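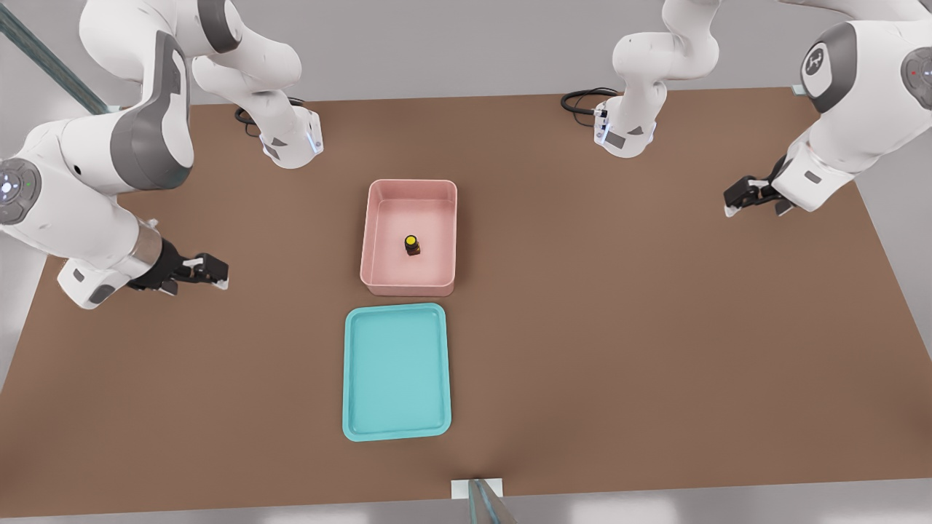
**Can I apply if I have never held a section contract?**

Players without a previous contract are eligible, provided they can document orchestral experience at the level set out under Eligibility.

## Tranmont Chamber Orchestra: Tutti 2nd Violin and Extra Players' List

Tranmont Chamber Orchestra invites applications for one permanent part-time position in the second violins, and for places on its list of extra and deputy players (violin, viola, cello). Both are filled through the same audition round. Applicants should state on the form whether they wish to be heard for the position, the list, or both.

Notice issued February 13, 2024.

### The orchestra

Tranmont is a string orchestra with winds added by project. It rehearses and records at Himwood Hall and tours within the region from there. The repertoire runs from the early eighteenth century to new commissions, with a larger share of twentieth-century work than most orchestras of this size carry. Performance is on modern instruments at A=440. Baroque bows are used in two projects each season and can be lent by the orchestra on request.

Most programmes are directed from the first desk. Section players are expected to watch and breathe with the leader, to mark parts from the leader's bowings before the first rehearsal, and to work without a conductor in exposed passages.

### The position

- **Title:** Tutti 2nd Violin
- **Reports to:** Principal 2nd Violin
- **Start:** October, at the first rehearsal of the season
- **Commitment:** 20 projects per season, each made up of rehearsals and one or more concerts
- **Trial:** 3 projects, paid at the section rate
- **Seating:** rotating, from the second desk back

Parts are sent as PDF before each project, and printed parts are on the stands at the first call. Players who prefer to read from a tablet may do so in rehearsal. In concert, paper is used throughout the section.

The position includes two recording periods per season. Sessions are booked in three-hour calls with one break. Players on contract are expected to attend both periods; leave for outside work is granted by the orchestra manager in writing and is not normally given for recording dates or for the opening project.

### Pay and expenses

The position carries a retainer of £3,600 per season, paid in equal monthly instalments. Rehearsal, concert and recording fees are paid on top of this at the section rate, and the current rate sheet is sent to everyone invited to audition.

Players on the extra list receive no retainer. They are paid the same call fees as contracted section players.

Travel from the player's home to Himwood Hall is not reimbursed. Travel from Himwood Hall to other venues is by coach, at no charge. Players who choose to drive may claim mileage only if they are carrying another player or an instrument that cannot go on the coach. Overnight accommodation is booked by the orchestra in single rooms.

Instruments are the player's own responsibility. The orchestra's policy does not cover personal instruments, in transit or on stage, and proof of individual cover is requested before the first call. A string allowance is paid once per season to contracted players against receipts.

### Eligibility

Applicants should have:

- at least one full season of professional orchestral work, or completed side-by-side placements with a professional orchestra
- secure reading at rehearsal tempo
- experience of playing in small sections, two to a part or fewer
- the right to work in the United Kingdom at the start date

Chamber experience is useful, and applicants with regular quartet or trio work should list it. A degree or diploma in performance is not required. There is no age limit in either direction.

### Audition

The first round is held behind a screen. Candidates are identified by number and asked not to speak to the panel; questions go through the steward. The second round is open and includes playing in the section for one short work.

**First round, violin**

1. Mozart: first movement exposition of Concerto No. 3, 4 or 5, without cadenza
2. One slow movement of solo Bach, without repeats
3. Excerpts from the set pack (second violin parts)

**Second round, violin**

1. The full excerpt pack
2. Sight-reading
3. Section playing, with the principal

Viola and cello candidates for the extra list play a single round, consisting of one contrasting pair of movements of their own choice and the excerpt pack for their instrument.

An accompanist is provided for the Mozart. Candidates may bring their own at their own cost - please say so on the form, as it affects the order of the day. A warm-up room is available before each slot. Bowings in the pack should be followed; fingerings are left to the player.

The panel consists of the leader, the principal of the relevant section, one further section player and an outside assessor. Written comments are sent on request to anyone who reaches the second round.

### The Seixas project

Successful applicants for the list may also be offered work on the Seixas project, a separately funded series of keyboard concertos with single strings. Calls for this series are fewer and the parts more exposed. Please tick the relevant box on the form if interested. No extra audition is held for it, but the Bach movement will be taken into account.

### How to apply

Send the following as one PDF:

- completed application form
- CV of no more than two pages, with orchestral work listed by role and season
- names and contact details of two referees, one of them a section principal or leader
- a covering statement of up to 3,000 characters, including spaces

Recordings are not required and will not be listened to at this stage. Referees are contacted only after the second round.

Applications go through the Pretasmont portal, under "Strings - current vacancies". The closing date, audition dates and excerpt packs are shown there. Late applications for the position are not accepted; those for the extra list are held over to the next round.

Access requirements for the audition, including large-print excerpts or a step-free route to the warm-up room, can be entered on the form or sent separately to the orchestra manager, Niall Dunbar, through the portal's message page. The panel does not see this information.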